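Workshop notebook — Tuesday, yarn and bedroom stuff

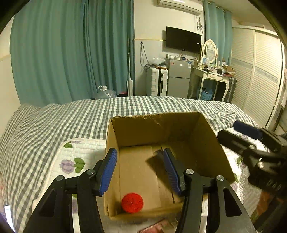
2 min read

First thing in the carton today was the red knitted ball, and it went straight to the bottom and sat in a corner. I like how much texture it has! Boonsong wants it for the Wendale order (soft toys and throws, up to 30 pieces if the yarn holds out) and I said fine, as long as I get it back for the sample shelf.

Packing on the bed again. The gray and white gingham spread is a decent surface for it, and you notice a stray bit of yarn on it pretty quickly. I keep meaning to move the pillow with the purple flowers to the other end before starting. Next time.

Box notes: plain brown cardboard, and the far wall already has a crease along the top. I'd still use it for knits, but nothing heavy. One of the side walls leans out, so the flaps will need a good press before taping. Kendra says put a strip of tape along the bottom seam as well — the last carton to Briggs opened up on her there, and she was picking up pompoms in the driveway.

Weights, so I don't have to look for them again: Boltinora wants everything under 500 g per parcel. The test parcel came to 243 with the tissue in. Plenty of room for a second ball, maybe a hat.

Still to do: ask Nenum if they have the teal yarn back in. I've been looking at those long curtains all morning and now I want a ball in that exact color, next to the red one. Kendra thinks it'll look like Christmas gone wrong. Boonsong is on my side.

Also the mop needs to go back to the kitchen. Label for this one is no. 39.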